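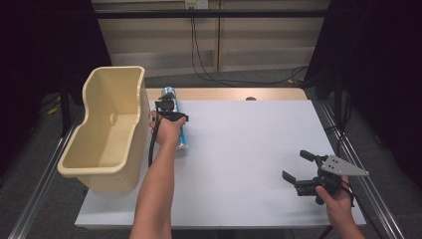 Product review: Menix quiz buzzer set, nine-player edition
Published March 2024

The Menix set is sold by Urnent to schools, libraries and clubs that run their own quiz tournaments. It consists of nine wired handsets, a control box for the host and a scoring program. The set was reviewed over 2 seasons of the Oltach Schools Quiz League, in which it was used for practice rounds and for the regional final.

The lockout function is the main reason to buy a system of this kind, and it performed well. In 200 toss-up questions logged by the league, the control box named a first player every time. The light on each handset is bright enough to be read from the back of a classroom.

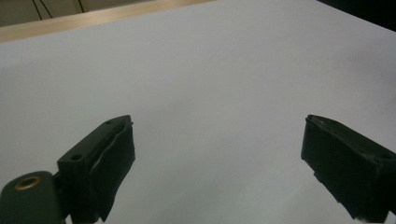 The scoring program is less satisfactory. It handles toss-ups and bonuses correctly, but final-round wagers must be entered by hand, and a mistyped wager can be corrected only by restarting the round. The July update added a larger clock – a welcome change – and left this fault in place. 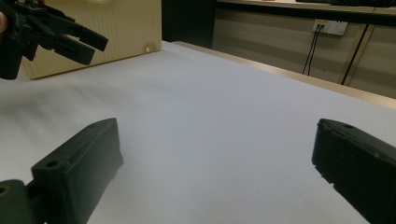
Replacement handsets are ordered under part number 2279. Delivery to the Maksymiv Library took nine days. The printed manual is clear on setup and says very little on tournament rules.

The set is recommended for leagues that keep score on paper or on a separate screen. Hosts who depend on wagering rounds should ask for a trial of the program before ordering.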